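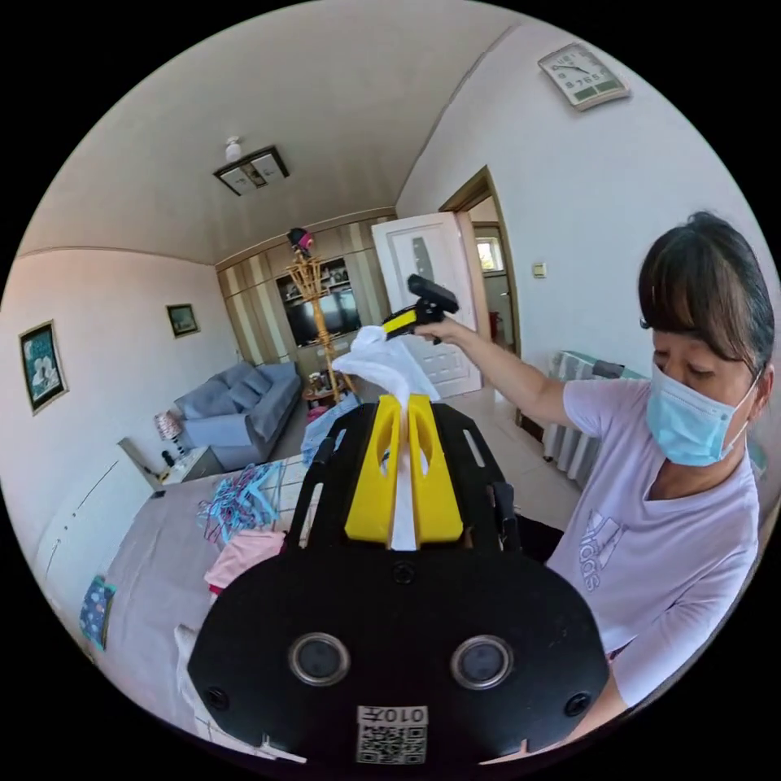

Student robot club gets to grips with the laundry

I've been to plenty of student project evenings and most of them involve a small car following a line of tape, so I was quite pleased on Tuesday to spend two hours watching people argue about pillowcases.

The Prumov robotics club is entering the Sengar Home Skills Challenge in March, and this year's task is laundry. Teams have to teach a robot arm to pick up, fold and hang ordinary washing, and they do the teaching by hand. Students do the chores themselves with hand-held grippers, the camera on each gripper records what the fingers are up to, and all of that goes into training the arm. The club calls its arm Rena (I did ask why, and got three different answers!).

Teresa Witkowska, who started the club while she was meant to be revising for something else, let me have a go. I can report that picking up a cloth with two plastic-feeling fingers is far harder than it looks. You pinch, you lift, you get one corner and the rest slides off in a heap. Her advice was to go slower than feels sensible and stop fighting the fabric. I managed one tea towel, badly, and was told very kindly that it wouldn't be used.

The target is 2000 recordings before the entry closes, and they aren't all being done in the club room, thank goodness, as it's tiny and smells of solder. Members take the kit off and work in proper bedrooms and living rooms, on beds and sofas, with hangers getting tangled and the light different everywhere you go. Witold Jasińska looks after the files and has thrown out 61 so far, mostly for thumbs over the lens. He was a bit gloomy about that but cheered up when the biscuits arrived.

There are 10 teams entered and seven places in the final, so the odds aren't bad. The one everybody's watching is Varnine, last year's winners, who have apparently got a robot that can do a fitted sheet. I'll believe that when I see it. I'm a grown woman and I can't do a fitted sheet.

Rena, for her part, had a go at a flannel while I was there. She got hold of it on the second try, carried it across the table and let go slightly early, and it landed on Witold's laptop. Big cheer all the same.

The club meets every Tuesday at half past six and new members are welcome, whatever they're studying. Bring a few things that need folding if you like, but Teresa asks for nothing with sequins.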